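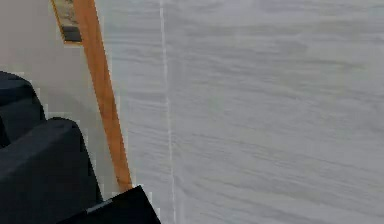
Oct 11, 2023. Spent the morning on the resettlement interviews again, the Brumau set, and I think I've finally got a filing system I can live with. Each file now opens with the person's own account of why they left, in their words, before any of the official forms (Pramila's idea, and a good one!). I've gone with plain divider sheets between the accounts and the forms, pale grey-white with the faint wavy streaks running across and one thin bright line down the left side, so you can find the break when you're flipping through in a hurry. Colour coding can wait.

The bigger headache is the dates. We have 167 accounts from families who crossed at Skaradar, and the crossing dates people give us don't line up with the dates stamped at the processing centre. Some are out by 11 days. I had assumed the stamps were right and memories were fuzzy, as you do, but Paula Grecu went back through the May batch and found whole families who travelled separately and all gave the same earlier date. So now I'm leaning the other way. My guess is that the centre stamped people when a desk came free and left the waiting out of it. If so, the days at the fence aren't on paper anywhere except in our interviews, and that matters a lot for anyone whose claim depends on a deadline.

To do on that: keep both dates in separate columns, never merge them, and stop calling one of them "actual" in the spreadsheet. I renamed the columns "told" and "stamped" this afternoon. If you have an old copy open, please close it before you save over mine — I've already lost two hours to that once this month.

Pramila Lodhi rang after lunch about the Istov transcripts. The translator used one word for both "camp" and "shelter" the whole way through, so we can't tell who was sleeping under a roof and who wasn't. She's going to re-listen to the first tape and see if the speakers made a distinction themselves. I said I'd do the second, though my ear for that dialect is pretty rusty and I'll need her to check me.

Also got a reply from the county office at Cozma, finally. They say 4000 people went through in the season, full stop, no breakdown by week. I've written back asking for the daily sheets, and asked whether children were counted on their parents' line or on their own. Not holding my breath.

Small things: the good headphones are in my bottom drawer. The consent forms need the new phone number on them before we print any more. Paula wants the map redone with the river labelled in both languages, which is fair enough, I just keep putting it off.

Next time I sit down with this: start at file 2, where I left the yellow sticky, and check the ages.

Home | Notebook | Transcripts | Maps | Contact
3 comments | 2 shares
Back to top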